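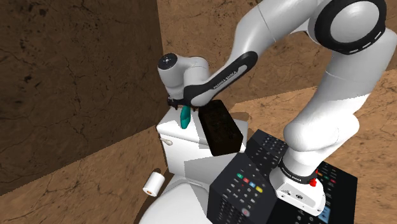
Au club Trerkasard, la robotique s'apprend à l'écran

Un bras Franka Emika au-dessus d'un réservoir de toilettes, des murs en pierre brune, un rouleau de papier au sol : le concours étudiant Virilstead soigne peu ses décors. Il promet en revanche beaucoup. Le club, 27 inscrits, y prépare depuis octobre une épreuve de manipulation entièrement simulée. L'objet à manier est une forme turquoise, arrondie, sans nom officiel. Les étudiants disent « la quille ».
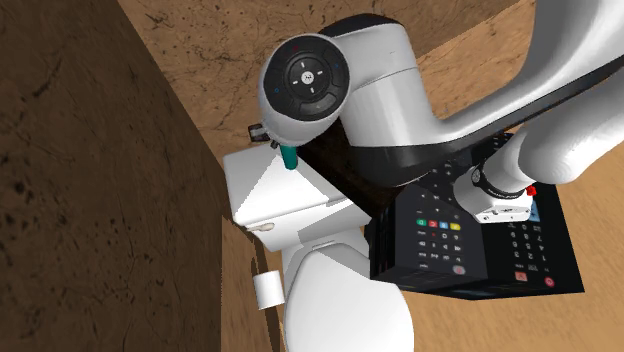
ENQUÊTE CAMPUS

Le règlement prévoit 200 essais par équipe, dont 40 seulement comptent pour la note. Le choix des 40 revient à l'équipe - on devine la suite. Zindia, l'entreprise qui parraine le concours, parle d'une « école de la rigueur ». On demande à voir.

Le logiciel maison, baptisé Ok, affiche un score

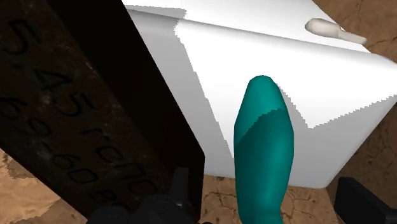
et pas grand-chose d'autre. Un contact mal calculé entre la pince et l'objet peut y passer pour une réussite. Les plus anciens du club le savent et relisent leurs essais sous plusieurs angles. Les débutants, eux, regardent le score. Aucun passage sur un vrai bras n'est prévu avant juin, et il durera 6 minutes par équipe.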